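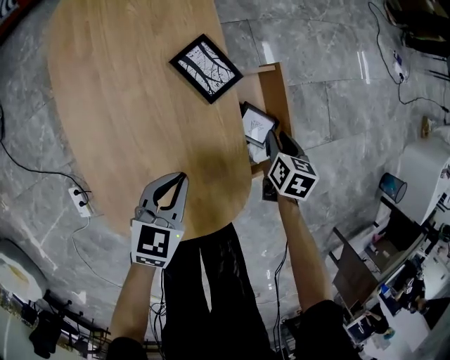

Questions and answers about the Narnley VLF station

These questions come to me by mail from schools, from radio amateurs and from people who found our plots by a search. I collect the answers in one place and change them when something changes at the station. If your question is missing, please write to me. Lorna Panganiban

What does the station measure?

We receive very low frequency radio signals from far transmitters and we record how strong they are. These signals travel between the ground and the lower edge of the ionosphere. When the Sun produces a flare, the X-rays change this lower edge within minutes, and the strength of the signal changes too. So the station does not look at the Sun directly. It looks at what the Sun does to the air above us. Scientists call such an event a sudden ionospheric disturbance, or SID.

Do you make forecasts?

No. We only show what was recorded. For forecasts of flares or of geomagnetic storms please use the national space weather services. They have satellites and people on duty at night, and we have neither.

Can I see the aurora when your curve goes up?

Not for this reason. A flare acts on the daylight side of the Earth and its X-rays arrive after a little more than eight minutes, the same as the visible light. Aurora is connected with charged particles and magnetic fields in the solar wind, which need much longer, often one to three days after an eruption. Many flares come without any eruption toward the Earth. If you want to look for aurora, a magnetometer plot and the direction of the interplanetary magnetic field (the Bz value) will help you more than our page.

Why does the curve go up for one flare and down for another?

The signal arrives at our antenna in more than one way, and these parts add together. During a flare the lower edge of the ionosphere moves down, and the parts can then add up better or worse than before. On our Lirby channel most flares look like a shark fin, with a fast rise and a slow fall. On the Yeon channel they are usually upside down. Both are correct. What matters is the sudden start and the time of it.

Which flares can you detect?

On a quiet day at noon we see flares from class C5 and stronger. M and X flares are nearly always clear if they happen in our daytime. Early in the morning or late in the afternoon the limit is worse, and I do not mark an event in the list unless it is seen on two channels.

What do the letters A, B, C, M and X mean?

They are the classes of flares by peak X-ray flux between 1 and 8 angstrom, as measured by satellites. Each letter is ten times stronger than the one before it. The number after the letter multiplies it, so M2 is twice as strong as M1. X has no upper end. We do not give our own classes. The class in our list is copied from the satellite data afterward, and for this reason it can be empty on the first day.

What happens at night?

At night there is no flare effect, but the curve is not flat. The lowest layer of the ionosphere disappears after sunset, and the signal is then reflected from higher up, where conditions are less stable. You will see waves and jumps. Around sunrise and sunset there are deep minimums, and their time moves slowly through the year. Several visitors reported these minimums to me as flares. If the dip comes again the next day at nearly the same time, it is the Sun rising or setting somewhere on the path.

Why are your times different from my clock?

All plots and lists are in Universal Time (UT). We do not change to summer time. A time such as 1540 UT in the event list is the hour and the minute without a colon. The start time is when the curve first leaves its normal daily shape, and the maximum is when it is farthest from it. Our maximum is commonly a few minutes later than the X-ray maximum of the satellite. This delay is real, the ionosphere needs time to react.

What equipment is used?

The antenna is a square loop of insulated copper wire on a wooden cross, standing behind the building and as far from the power cable as the garden allows. From there a shielded cable goes to a preamplifier and then to a Druratell receiver board, which is read by a small computer. The software takes one value every 5 seconds for each channel. The loop has two directions where it hears almost nothing, and I turned it so that one of these points to the neighbor's solar inverter.

Can I build one myself?

Yes, and it is not difficult if you can solder. A loop antenna with many turns, a simple amplifier and a computer sound card with a sampling rate of 96 kHz or higher are enough for a first recording. Many transmitters are in the range from 16 to 25 kHz. Try the antenna in several places before you fix it. Switching power supplies, dimmers, LED lamps and old monitors make strong noise in this range, and moving the loop a few meters can help more than a better amplifier. Keep all outdoor parts away from power lines, and disconnect the antenna when a thunderstorm is near.

There is a gap in the data. What happened?

Transmitters are switched off for maintenance, some of them every week at the same hours. In this case one channel falls straight down to the noise level and comes back just as straight, and the others continue normally. If all channels stop together, the fault is at our side. The longest gap in the archive is from February, when water came into the connector box and the preamplifier had to be replaced. We do not fill gaps with calculated values.

What are the thin vertical lines on the plot?

Mostly lightning. A discharge makes a short radio pulse over a very wide range of frequencies, and it can be heard from a very long distance. In summer afternoons the curve can look like grass. The smooth line in the daily plot is a running median over 300 seconds, which removes most of these pulses. The raw values are always kept also.

May I use your data for a school project or an article?

Yes, it is free for any use that is not commercial. Please write "VLF station Narnley" near the plot and do not change the time axis. If you publish something, I would be happy to receive a copy. For commercial use please ask first.

In which format can I download it?

There is one text file for each day and each channel. The first column is the time in UT, the second is the signal strength in units of the receiver. These units are not calibrated to anything. A value of 2000 on one channel cannot be compared with the same value on another channel, and after the repair of the preamplifier the levels before and after cannot be compared either. For most work this is no problem, for you only need the shape of the curve. Missing values are written as -1.

Do you also count sunspots?

I make a drawing when the weather allows, but the numbers are not part of this page. Sunspot number and flare activity are related only loosely. A single complex group can produce many flares, and a disk with several simple spots can stay quiet for a week.

Can a flare damage my phone or my computer?

No, the radiation of a flare is stopped high in the atmosphere. What can be disturbed is short wave radio on the day side, sometimes for an hour or longer, and in strong cases the accuracy of satellite navigation. Your phone will not notice anything in normal use.

Can we visit the station?

Small groups are welcome after an agreement by mail. Please tell me the age of the visitors and what they have already learned about the Sun. There is not so much to see at the antenna itself, so I usually show recordings of older flares and we look for the start times together. The path to the loop is grass and can be wet in the morning, please bring suitable shoes.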